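Projektbericht: Ordnung auf kleinen Abstellflächen
Studienprojekt im Modul Wohnen und Alltag, Arbeitsgruppe Zenham

2 Ausgangslage und Vorgehen

Gegenstand der Untersuchung waren Ablagetische in den Wohnungen der Anlage Allingate. Erfasst wurde, welche Gegenstände dort dauerhaft verbleiben und welche nach dem Gebrauch an ihren Platz zurückkehren. Der Erhebungszeitraum umfasste 19 Tage im April.
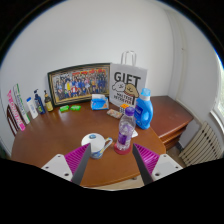
Für die Auswertung wurden die Gegenstände nach ihrem üblichen Aufbewahrungsort geordnet. Schwierigkeiten bereitete die Kategorie Haushaltschemie, die laut Projektplan nur in Küche und Bad vorgesehen war. Auf dem Ecktisch steht jedoch ein blauer Waschmittelkanister in unmittelbarer Nähe von Becher und Wasserflasche. Die Kategorie wurde daher auf alle Räume ausgedehnt. Gerahmte Bilder gelten als Dekoration und blieben bei den Umräumvorschlägen unberücksichtigt; Geschenktüten werden als Verpackung geführt.

3 Empfehlung

Reinigungsmittel sind getrennt von Getränken aufzubewahren. Der Materialplan im Anhang sieht hierfür ein Wandregal von 300 mm Tiefe vor.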